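Jan 2, 2025

The tree is still up, the good scissors are missing again, and I have spent the better part of the holidays making labels. I know how that sounds. My brother-in-law Tomás asked me at dinner what I'd been doing with my week off and I said "labels," and he waited politely for the rest of the sentence.

It started with the seed swap, which our gardening club holds every February in the church hall at Urnside. Last year everyone wrote their own packets by hand, and by the end of the afternoon there were tomatoes that might have been peppers and a whole shoebox marked only "blue, tall." So I said (out loud, in front of people, which was my mistake) that I'd print proper labels for all the packets this time, and name badges too while I was at it.

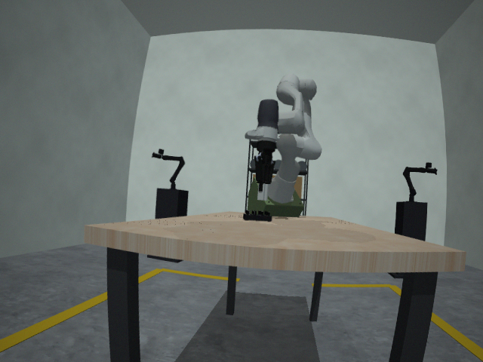
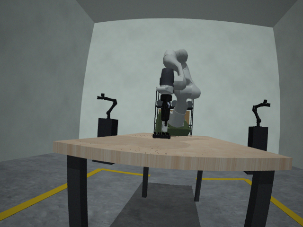 *Two renders, each with a robot arm and a wood-topped table.*

I had a label program on the old laptop, one I'd used for years for jam jars and Christmas envelopes, and I was fond of it the way you get fond of a can opener. It did not survive the move to the new laptop. The installer ran, the little bar went all the way across, and then the program opened to a gray window and sat there. I tried it three times over two evenings and then gave up and went looking for something else.

If you've never shopped for label software, I'll warn you that it's a strange little corner of the world. Half the programs look as if they were made for shipping departments and want to know about your warehouse. The other half are really greeting card programs with a label page tucked in the back, and they keep offering you balloons. I tried two of the balloon kind before my friend Hélder Sampaio told me about Drarden, which he uses for the shelves in his bike shop. He was kind enough to come over and sit with me while I set it up, and he stayed for soup.

Drarden is plain to look at, and I've come to like that. You pick your sheet of labels from a long list, it shows you the blank sheet, and you start putting things on it. Text, a line, a box, a small picture if you want one. What won me over was that you can point it at a spreadsheet and it fills in every label for you, one row to a label. I had typed up all the seeds already, 233 packets' worth, with the plant name, the variety, the year it was saved and who saved it. I hooked up the spreadsheet, held my breath, and there they all were, page after page of them!

Well, there they mostly were. The trouble was the names.

We have a lovely man in the club called Mr. Šťastný who grows more kinds of bean than I knew existed, and the first time I ran the sheet his name came out with two little empty boxes and a question mark in it. Hélder lost his accent too. Gonçalo Seixas came out as "Gon" followed by something that looked like a math problem. I spent an entire evening on this, and I'm going to write down what fixed it so that I can find it again next year:

- The spreadsheet has to be saved as "CSV UTF-8" and not just "CSV." Those are two separate choices in the Save As list, right near each other.
- In Drarden, when you connect the file, there's a small drop-down called Encoding at the bottom of the window. Mine was set to something called Western. Change it to UTF-8.
- The font matters too. The curly one I had picked for the badges simply didn't have a ť in it, so I went with a plainer one and made it a bit bigger.

After that Mr. Šťastný came out perfectly, and I printed one extra just to have the pleasure of looking at it.

Then came the lining up, which anybody who has printed labels will have been waiting for me to mention. My first sheet drifted. The top row was fine, the second row was a hair low, and by the bottom row the bean names were sitting across the gap between two stickers. I was sure it was the template, and I measured everything with a ruler and grumbled at it. Sérgio Sequeira, who used to work in a print shop and is very patient with me on the phone, asked whether the print window said "Fit to page." It did. He told me to set it to 100 percent, or "Actual size," depending on what your printer likes to call it, and that took care of nearly all of it. The last little bit I fixed with the offset setting, moving everything down by half a millimeter.

He also told me to run the first page on ordinary paper and hold it up against a label sheet at the window. I've wasted enough good sheets in my life to wish I'd been told that sooner. I order mine from Tradonow, the matte ones, and they aren't cheap once you add the postage.

The badges were easier, maybe because by then I knew where everything was. There are 102 of them, first name big, last name small, and a line underneath for what you're hoping to take home. That line was Horácio Bragança's idea and I think it's a really good one – it gives shy people something to talk about. I left it blank on most of them so folks can write it in themselves at the door, and I've bought a handful of pens that I fully expect never to see again.

I did play with adding a small drawing of a leaf in the corner. I spent far too long on that leaf. It looked handsome on the screen and like a smudge on paper, so I made it bigger, and then it ran into the longer names, and in the end I took it off and put a thin green line under the name instead. My daughter says it looks like a dentist's office. I like it.

So the packets are about two thirds done, stacked by type in the lids of some old boxes on the dining room table, and we've been eating in the kitchen. I still have the squashes to do, and all the herbs, and there's a bag from Gonçalo that I haven't opened because I can tell from the feel of it that nothing in there is sorted. If you're coming to the swap and you haven't sent me your list yet, please do it this week, and please put the year on it. Even a guess at the year is fine, just put a question mark after it and I'll print the question mark too.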